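Skodstead Grappling: Mat Room Walk-Through
May 27, 2018

I do this one on Sundays when the room is quiet and I can crawl around without getting stepped on. Same list as always, with my notes after each item. If you teach a class and something on here bugs you, write on the printed copy by the door!

1. Mat seams tight, no gaps a toe could fit in
Mostly OK. The row along the back wall has crept again (it does this every time we have a heavy takedown week) and I kicked it back in. We have 97 panels down and I looked at every seam, so please don't tell me I missed one unless you bring me the panel.

2. Mat surface, tears and peeling
Needs work. Two Mandatness panels near the water fountain are splitting at the corner. I taped them, but tape is a February trick that I'm still leaning on and I'd like to stop. New ones ordered from Drerkham, 242 dollars with shipping, ouch.

3. Mats mopped, mop heads changed
OK. Mop heads are fresh. The bucket was left full overnight, though, and it smelled like it. Dump it, rinse it, flip it over, please.

4. Wall padding secure up to head height
OK on three walls. The pad by the office door wiggles if you lean on it. I tightened the bottom strap and will get the ladder out for the top one.

5. Floor around the mats clear and not slippery
OK. Wood floor got swept, and I moved the shoes that keep drifting away from the shoe rack. 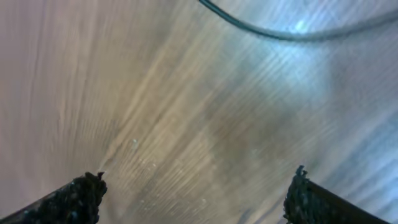 Item 5, wood floor.

6. Heavy bags, chains and swivels
OK. The biggest bag hangs from a bracket rated for 400 pounds and the bolts haven't budged. One swivel squeaks. I oiled it, it still squeaks, I'm calling that character.

7. First aid kit
Needs work. Out of finger tape (again!) and down to one cold pack. Gloves and gauze are fine. The Smadi kit we bought as a spare is still sealed, so leave it that way.

8. Exits and posted limit
OK. Both doors open all the way. The sign says 20 people on the mat, and Thursday open mat has been pushing it, so whoever is running that one, count heads before the first round.

Still open: items 2, 4 and 7. I'll check the strap again before the kids' class.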